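Home Before You Sail Guest Guide Onboard Ports Contact

Grelier Guest Guide
Section 3: Setting Up Your Sailing Account, Boarding Pass and Onboard Card

This section applies to all guests booked on Mirnholm Sun, including guests who joined a booking after it was first made. It covers the sailing account, online check-in, luggage tags, the boarding pass and the onboard card. Shore excursions and dining reservations are covered in later sections and cannot be booked until the steps below are complete.

Before you begin

Have the following at hand for every guest in the stateroom:

- the booking number, as shown on the confirmation
- a passport or other accepted travel document
- a payment card in the name of an adult guest in the same stateroom
- the name and telephone number of an emergency contact who is not traveling
- return travel details, if they are known

NOTE: Names must be entered exactly as they appear on the travel document. Short forms and nicknames are not accepted at the terminal.

3.1 Creating the sailing account

Online check-in opens 49 days before departure. The account itself may be created at any time after the deposit has been received.

1. Open the Fakis app, or go to the Fakis page from the Before You Sail menu.
2. Select Create Account and enter an email address. Each adult must use a separate address.
3. Open the confirmation message and follow the link. If the message has not arrived, check the junk folder before requesting another. A second request cancels the first link.
4. Choose a password and write down the recovery code.
5. Select Add a Sailing, then enter the booking number and your last name.
6. Confirm that the ship, the departure port and the stateroom category match your confirmation.

If the stateroom number reads "To Be Assigned," no action is needed. Guests who booked a guaranteed category will see the number once it has been allocated.

NOTE: A booking made through a travel agent can be viewed in Fakis but changes to it must be requested from the agent. This includes changes of category, dining time and guest names.

Children are added under the account of a parent or guardian. Open My Party, select Add a Minor, and enter the child's details. A child traveling with an adult who is not a parent or guardian must also have a signed consent form, which can be downloaded from the same screen. The form must be carried in printed form to the terminal.

3.2 Completing online check-in

Check-in may be saved and resumed. Each page is saved only when Continue is selected.

1. From the home screen, select your sailing and then Check In.
2. Enter the travel document details for each guest. Check the expiration date carefully.
3. Enter the home address and the emergency contact.
4. Upload a security photo of each guest. The face must be fully visible, without a hat or sunglasses, against a plain background. Group photos are rejected.
5. Answer the questions on mobility, medical equipment and diet. Guests who use powered mobility equipment should give its width and weight.
6. Register a payment card, or select Cash Account to leave a deposit at Guest Services after boarding.
7. Choose an arrival window for the terminal.
8. Read the guest agreement and select Accept. One adult may accept on behalf of minors, but every other adult must accept individually.

A green check mark appears next to each guest whose details are complete. An amber mark means that a page remains open, and selecting it leads to the page concerned.

CAUTION: Online check-in closes 3 days before departure. Guests who have not completed it by then must check in at the terminal counter and may experience a considerable wait. Arrival windows cannot be chosen at the counter.

Security photos are reviewed by hand. If a photo is declined, a message is sent to the account holder and the guest's status returns to amber. A new photo may be uploaded without repeating the other steps.

3.3 Choosing and changing an arrival window

Arrival windows are offered in order of check-in, and the earliest ones fill first. All guests in one stateroom share a window. Guests in linked staterooms should check that the same window has been chosen for each - linking the rooms does not do this automatically.

To change a window:

1. Open the sailing and select Arrival.
2. Select Change. Only windows with space remaining are shown.
3. Select the new window and confirm.
4. Download the boarding pass again. The earlier pass is no longer valid.

Please do not arrive before your window. Seating outside the terminal is limited, and staff are not able to admit guests early. Guests using a Grelier transfer from the airport are assigned a window that matches the coach, and the Change button is not shown to them.

3.4 Preparing luggage tags

Luggage tags become available with the boarding pass. They may be printed at home or collected from porters at the terminal.

1. Select Documents, then Luggage Tags.
2. Print on plain white paper at full size. Do not select Fit to Page.
3. Fold along the dotted lines with the stateroom number facing outward.
4. Attach the tag to the handle with staples or place it in a clear tag holder.
5. Remove old airline and cruise tags from the bag.

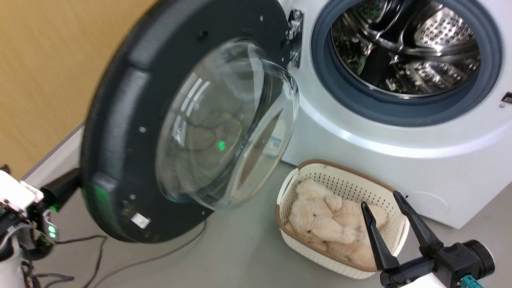
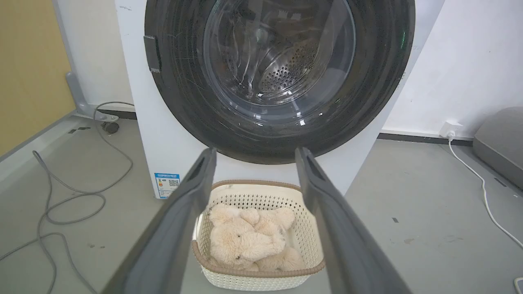 Front-loading washing machine with stainless steel drum

Bags handed to the porters are delivered to the stateroom during the afternoon and early evening. Keep travel documents, medicines, valuables and anything needed in the first few hours in a carry-on bag.

CAUTION: Irons, garment steamers, candles, kettles and extension cords with surge protection may not be brought on board. Bags containing these items are held by ship security, and the guest is asked to come to the security desk to open them. Held items are returned on the final morning.

If a bag has not arrived by 9 p.m., call Guest Services from the stateroom telephone. Please have a description of the bag ready, including its color and any ribbon or strap.

3.5 Downloading the boarding pass

1. Select Documents, then Boarding Pass.
2. Check that the pass shows your full name, the ship and the arrival window.
3. Save the pass to the phone or print it. A saved copy can be opened without an internet connection.
4. Repeat for each guest, including infants.

Screenshots are accepted if the bar code is sharp and complete. Set the screen to full brightness before reaching the gate.

NOTE: The boarding pass is not a travel document. The passport or other document used at check-in must be carried in hand luggage and shown together with the pass.

3.6 Activating the onboard card

The onboard card opens the stateroom door, serves as identification at the gangway and is used for purchases. It is placed in a sealed envelope in the holder beside the stateroom door.

1. Remove the card from the envelope and check the name.
2. Hold the card flat against the reader on the door until the light turns green.
3. Inside the stateroom, place the card in the slot by the entrance to switch on the lighting.
4. Open Fakis, connect to the ship's network and select Link Card.
5. Enter the last digits printed on the back of the card.
6. Choose a PIN. The PIN is needed for the safe-reset service and for purchases above the limit set on the account.

Linking the card is optional, but guests who do so can review their charges at any time and receive notices about changes to the daily program. There is no charge for using Fakis on the ship's network. General internet access requires a package.

To set a spending limit for a minor, open My Party, select the child's name and then Purchases. Purchases are switched off for minors unless the account holder switches them on. A change takes effect within a few minutes.

CAUTION: Do not keep the card next to a phone or in a case with a magnetic clasp. If the card stops working, Guest Services on Deck 5 will replace it on presentation of photo identification. Report a lost card without delay, as purchases made before the report remain on the account.

3.7 If something does not work

The booking cannot be found. Check that the last name is the one on the confirmation, including hyphens and spaces. New bookings may not appear in Fakis until the following day.

The travel document is not accepted. Confirm that the document type selected matches the document held. If the expiration date falls shortly after the sailing, contact Grelier before going further, as some ports require a longer period of validity.

The payment card is declined. A small authorization is requested when the card is registered. The card issuer may block it until the cardholder approves it. Try again after speaking with the issuer, or choose Cash Account.

The boarding pass button is gray. One or more guests in the stateroom still have an amber mark, or a balance remains unpaid. Select Status to see which applies.

The app closes during check-in. Update the app, restart the phone and sign in again. Completed pages are retained.

Guests who are unable to use the app or the web page may complete check-in by telephone with the Grelier reservations desk. Printed documents can be mailed on request to addresses within the country of booking. Allow sufficient time for delivery, particularly for October sailings, when Mirnholm Sun changes her home port.

Continue to Section 4: Dining Times and Reservations.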